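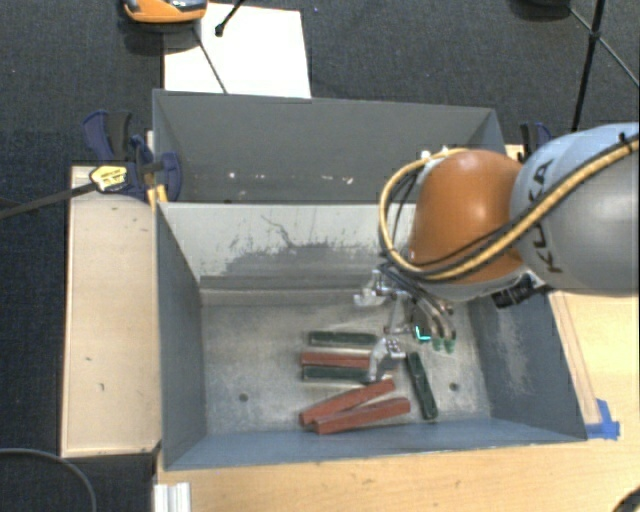 Tallex Introduces Flonis Bin-Picking Kit for Existing Robot Arms

4 August 2021 — Tallex today announced Flonis, a bin-picking kit that lets manufacturers and parts distributors add loose-part handling to robot arms they already own. Orders open in September.

The kit combines a multi-finger gripper, a vision unit and the Tremell planning software, which chooses a grasp for each part in the bin and decides the order in which parts are removed. It is intended for small rectangular pieces that arrive unsorted, lying at different angles or close against one another.

"Our customers have good arms standing beside bins that are still emptied by hand," said Elvira Giraldo, director of product at Tallex. "They asked for something their own technicians could install, and that request set the terms for the whole project."

Before release, Flonis was tested on 553 different part types in the company's applications laboratory. Tallex states that a trained technician can complete installation in 2 days. Parts may be sorted by color or by size, and new part types are added through a touch-screen menu — no programming is required.

The standard kit covers parts weighing up to 1,370 grams. A version for heavier parts is under development with Chou, the firm that supplies the finger assemblies.

Flonis carries a five-year warranty on the gripper body. Finger tips are treated as wear items and may be ordered separately. Pricing is available on request from the Tallex sales office, which is also accepting sample parts for evaluation.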